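Search the newsletter Go

Hoses, cuffs and a quiet March

It has been a long while since we gave the humble hose its own corner, and the Nultenwood workshop gets asked about joins all the time — so settle in. A grey flexible hose with a smooth cuff at each end is a friendly thing to work with, once you line the ends up before you push.
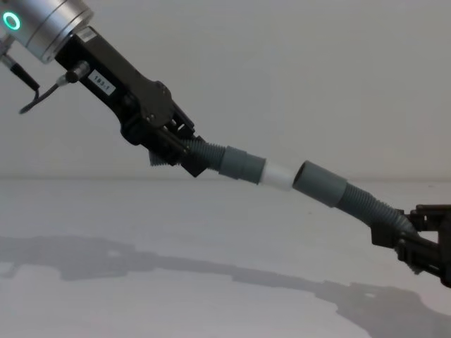

Mal-soon Bang writes that she always turns the cuff a little as it goes on, and hasn't had a join slip since March.

Last updated October 2019
2 comments · 800 shares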